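Open house at the Halvorsen sheet metal shop

We got there a little after 9 in the morning and signed in at the side door. 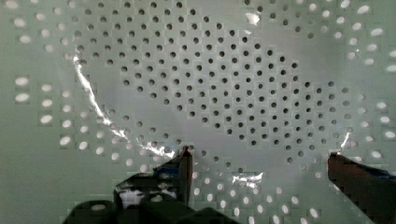
Refugio Zamudio took our group through first. The shop makes perforated panels for ceilings and shelving, and the March order was 1,520 pieces for Trikbridge. The punch presses are at the back - bring ear plugs, the ones they hand out are thin. Two of the older presses were down for service.

After that we saw the paint line, which was slow to get into because of the crowd. Saimi Jääskeläinen answered questions about color matching and lead times. Small orders take nearly 2 weeks.

Coffee and rolls were in the break room. Parking is on the north side, and the lot was full by 10.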